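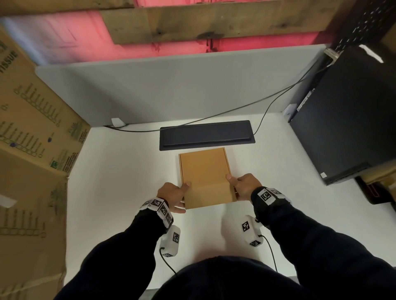 A closed cardboard mailer on a white desk.

So I finally got myself out to the Tannous open day in Clanden! If you've been reading for a while you know I've been going on about this pressing plant ever since the second Jetavow album came out and sounded so ridiculously good on vinyl. They open the doors once every January, you sign up online, and I'd missed it two years running.

I got there at ten in the morning and there was already a line down the side of the building, lots of band shirts, a couple of very patient parents. They split us into groups and ours went with Ayman Mahasneh, who runs the presses and talks really fast when he gets excited (I can relate). First stop was the press room, and wow is it loud. You put the foam plugs in and you still feel it in your teeth. A blob of hot vinyl goes in the middle, the labels go on with it, the whole thing squashes down, and out comes a record with a raggedy edge that gets trimmed off. I must have watched that a dozen times and I could have stayed for a dozen more.

They were running the new Jetavow EP while we were there, four songs, 950 copies. I was dying to hear it, but the test listening booth was off limits until after lunch and the line for that was silly. I did get to hold one of the rejects, which had a bubble in it the size of a pea. No, they wouldn't let me keep it. 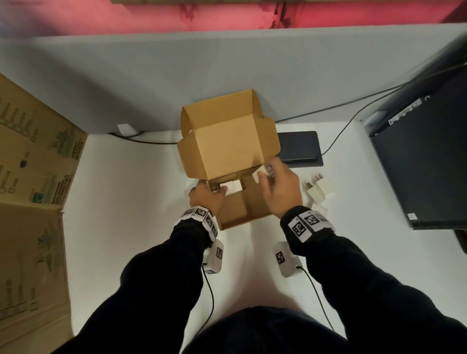

White plug adapters and the box with them.

Next we had a talk about mastering from Anjani Liem, and this was my favorite part of the whole day. She played us the same Suston song cut two ways, once really hot and once with some room left in it, and then asked for a show of hands. The quieter one won by a mile! She says bands still come in asking for loud and she still tries to talk them down. I've complained on here about how the last Suston record wears me out by track five, so I felt pretty smug.

A few gripes. The coffee was terrible. The shop had sold out of the live Suston double before my group even got there, and the T-shirts only went up to large. And I wish they'd given us longer in the room with the old lacquers, where some guy was telling a great story about a drummer and a flooded basement and we got moved along right in the middle.

I did come home with a used copy of the first Jetavow single, though, number 768 out of 800, with the insert still in it. It's on right now, and side B is way better than I remembered.

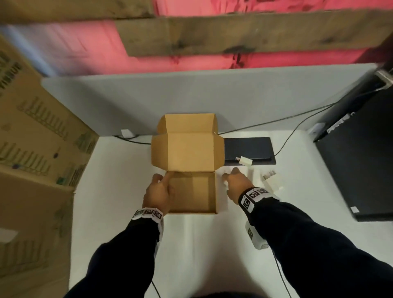 Rania Twal wrote: I was in the afternoon group and we did get into the listening booth! Only the first two songs of the EP, but the opener is slower than anything they've done and the bass is huge. Also, totally with you on side B of that single. Do you know if they ever played it live?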